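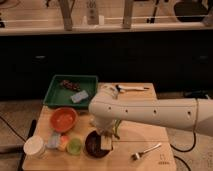 4.3 Trays, rows and the claim of order

Advice on small kitchen surfaces tends to rest on a simple idea: give loose things an edge and they will look, and be, better kept. The Pundent guide puts it most strongly. It tells the reader to put soft and odd-shaped items in a shallow tray, to line up small upright items along the front, and to leave bowls wherever they are used. A surface set out this way is said to be "readable," meaning that a stranger could find what they need and put it back in the right place. We were not convinced when we began, and the results give us only limited reason to change our minds.

Part of the trouble is the word itself. Readable can mean that a surface looks calm, or that things can be found on it, or that they can be returned to it. The guide moves between these senses as it likes. A board may look calm and still be a bad place to find a fork. We therefore kept the senses apart and asked the raters in Coughlan to judge each one separately, using the Nundance scale for the first and plain yes-or-no items for the other two.

There were 11 raters and 30 layouts. After blank and double entries were removed, 1509 judgments remained. The rating round closed on 04/02/2023, and nothing was added after that. Some raters skipped layouts they found dull, which we regret, and the set is uneven for that reason. We did not fill the gaps with estimates.

On the first sense, calmness, trays did fairly well. Layouts with a tray were placed higher on the scale than those without one. The size of the gap depended heavily on the color of the tray, however, and the guide says nothing at all on that point. A bright tray draws the eye to itself. Raters who liked it wrote of "a clear place to start," and raters who did not wrote that it "takes over the table." It is hard to see how both groups could be describing order.

On finding things, the benefit nearly disappears. Raters asked to locate a sponge did so easily whether it was in a tray or out of one. A sponge is flat, has straight sides and is familiar to anyone who has washed a cup. The items that gave trouble were the small ones of no obvious kind, and these were just as troublesome standing in a neat row as they were scattered. A row tells the eye that its members belong together. It does not say why. Where a cup stood next to a small colored object that the rater could not name, the usual comment was that the row "must be a set of something." We suspect the row makes matters slightly worse, in that it invites a guess where a scattered layout would invite a second look.

Figure 4 is a case in point. The tray at the back left has open space in it, while the front edge is crowded and the white cup at its far end sticks out past the edge of the wood. A defender of the guide could say that its advice has been followed here: something soft in the tray, small things in a row, bowls left out. We would say the same and draw the opposite lesson. Advice that can be followed to the letter with a cup partly over the edge is advice about appearance.

The bowls deserve a word of their own. In the guide they are treated as furniture, fixed points around which smaller items are arranged. Raters did not see them that way. They saw containers, and they expected contents. The dark bowl in Figure 4, with the pale block at its right side, would be taken by one reader as a bowl being filled and by another as two things that happen to be close. The orange bowl, directly in front of the tray, raises a different problem: is it part of the tray group or on its own? Nearness counts for a lot in how people group objects – more, on our evidence, than a raised rim does.

Utensils were the weakest part of nearly every layout. Long items do not stand in rows and often do not fit in trays, so they end up at the back or across a corner. The Sallalix checklist, which some of our raters knew, has an entry for cups, one for cloths and sponges, and none for knives or forks. This may be an oversight. It may also show that these systems were drawn up by people who start with the things that are easy to place.

Figure 4. A board layout with a green tray at the back left holding a sponge and a dark oblong item, an orange bowl in front of it, small items along the front left edge, and a dark bowl with a pale block. A utensil with a black handle lies at the back.
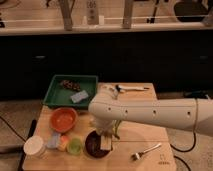 Does putting items in a tray make them easier to return to their place?

Mostly it helps with the first item and then stops helping. Raters agreed on what should go back in the tray when it held one thing, and agreed much less once it held two things of different kinds.

This last finding is the one we would most like to see tested by others. In our data, agreement on the right place for a tray item fell to 55 percent when the tray held mixed contents. The same raters were more confident about these answers than about any others, and that should worry anyone who uses confidence as a stand-in for order. A rim seems to persuade people that a rule exists. When asked to state the rule, they gave different ones: soft things, things for later, things that roll, things for cleaning.

We do not claim that trays are useless. They keep crumbs in one place, they can be lifted all at once, and many people simply like them. Those are sound reasons to own one. They are not the reasons given in the guide, and we found little support for the ones that are. A second round in May used plain trays only, and its results are set out in the next section together with the layouts in which the front row was removed.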